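Play food

Play food is the general name for toy versions of fruit, vegetables, packaged goods and cooked dishes, made for use in pretend cooking, shopping and serving games. It is usually sold alongside toy dishes and utensils, and is common in homes, preschools and pediatric waiting rooms.

History

Small model foods were first made as furnishings for dollhouses, often in plaster or painted wood. Pieces large enough for a child to handle became common later, when molded plastic lowered the cost of production. The manufacturer Van Wijk began with a line of 3 painted loaves and by its final catalog listed 2,056 separate items, among them seasonal pies and a complete fish counter. Its rival Floselico concentrated on boxed grocery sets for schools.

Types

Makers generally divide their products into produce, prepared dishes and packaged goods. The last group includes cartons, cans and condiment bottles, and tends to follow the shapes and colors of goods sold in stores. Produce is more often simplified – a strawberry may be recognizable by little more than its color and outline. 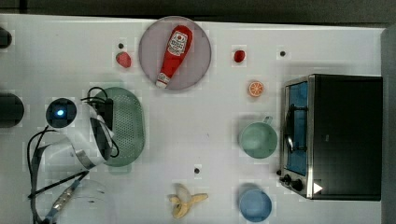
Giang Doãn has argued that simple shapes serve children better than close copies, as a plain red fruit "can be a tomato at lunch and an apple by three o'clock." The opposite view is held by Ilato, whose felt and wood ranges reproduce seeds, stems and bruises in detail.

Collecting

Older sets are collected, mainly in their original boxes. Complete Van Wijk fish counters are scarce, and single pieces are often traded to fill gaps. The Amulik collection, open to visitors from May, holds more than 1,000 pieces, of which 400 are on display. Its printed guide also covers toy stoves and scales.

See also: Dollhouse; Toy kitchen; Pretend play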